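Sports Writing, Unit 5: Covering a Boxing Night
Handout to go with the May session

Right, this is the one where we leave football alone for a while. Most of you told me you've never been to a boxing show, let alone written one up, so I've put down what I said in class plus a few bits I ran out of time for.

I'll keep using the Plaraldale card as our running case, because you've all got the bout sheet. Small hall, amateur bouts first, two professional fights at the top. I covered it for 2,000 words in print and a shorter version online, and I made plenty of mistakes, which I'm happy to share (some of them twice).

Before the first bell

Get there early. I was in my seat before the doors opened and I still missed the change to the third bout, which was announced once, over music, by a man holding the microphone at his belt. Ask for the running order from the whip, the person who gets the boxers from the dressing room to the ring. They always know. The printed programme is often out of date by teatime.

Write down corner colours for every bout. It sounds daft until you look at your notes at midnight and find "he caught him with a lovely left" and haven't a clue who he was.

Scoring as you go

Professional rounds are scored on the ten-point must system. The winner of the round gets ten, the other boxer usually gets nine, and a knockdown normally costs a further point. Even rounds are allowed but judges are nudged away from them, and I'd like you to stay away from them too. Make your mind up!

Score each round in the minute's rest, before you talk to the person beside you. I sat next to Hema Krishnan at Plaraldale, and we agreed to keep our cards covered until the end of the main event. We had different winners. Neither of us was being silly - she liked the clean counters, I was taken in by the boxer coming forward. Coming forward only counts for something if punches are landing while you do it, and I'd have told any of you the same.

Keep your round notes short. Mine look like this:

R1 - red jabbing, blue cold. Red 10-9
R2 - blue body shots, red holding. Blue 10-9
R3 - close, red late flurry. Red 10-9 (just)

That "just" is worth gold later. If the verdict goes the other way, you can tell the reader which rounds were arguable and leave the word "robbery" in the drawer.

The crowd figure

The promoter gave me 3,000. The hall manager, when I rang the next morning, gave me 2,181 through the doors. Both numbers went in my piece, each with its source, and the promoter was cross for a week. Ring the hall. It takes two minutes.
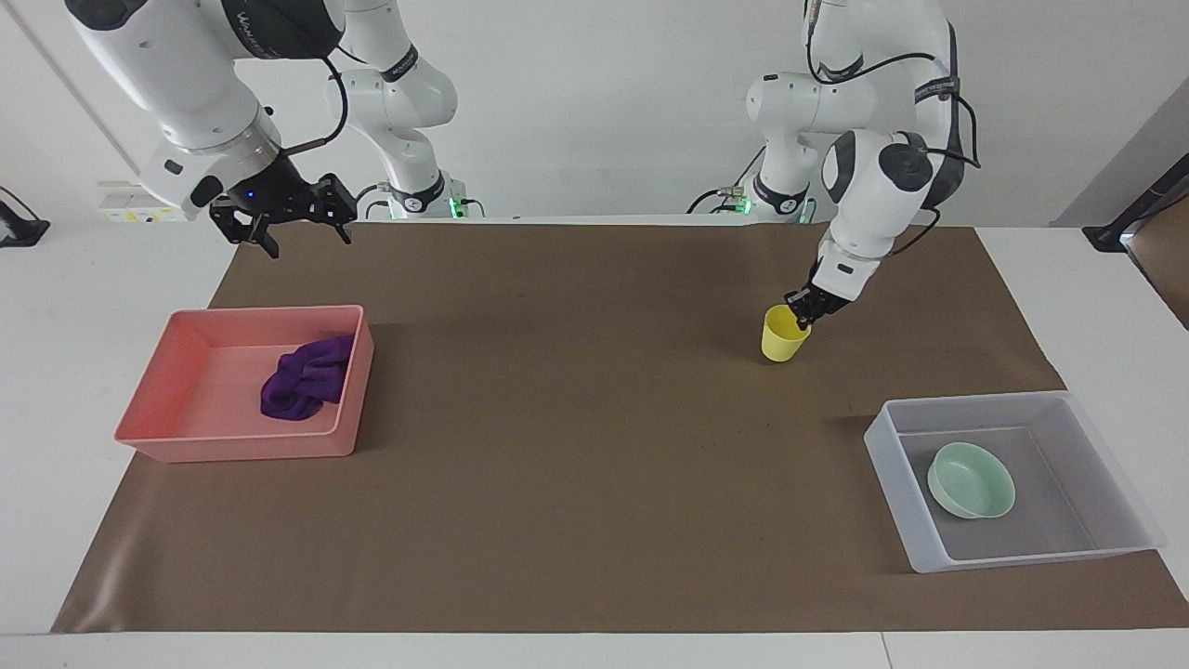 Back to the writing, then. With a fight report your result goes in the first or second sentence, with the method: points, stoppage, knockout, disqualification, retirement in the corner. Don't write "knocked out" when the referee stopped it on his feet. Boxers mind about this a great deal, and so do their mums.

After that, pick the round where the fight turned and spend your words there. Haf Dafis handed in a lovely piece last term that gave four lines to the first three rounds together and a whole paragraph to the fifth, and I never once felt short-changed. Going round by round is fine for a live blog but it's murder in a report.

Quotes come last in your evening, even if they end up high in the piece. Give the loser time. If the doctor is with somebody, you wait outside, full stop.

For next time

Watch any six-round contest with the sound off and score it. Then watch again with commentary and see how many rounds you want to change - keep both cards, please, don't tidy them up. Write 300 words from the first card only and bring the lot with you. Spare scorecards are in the tray by my door.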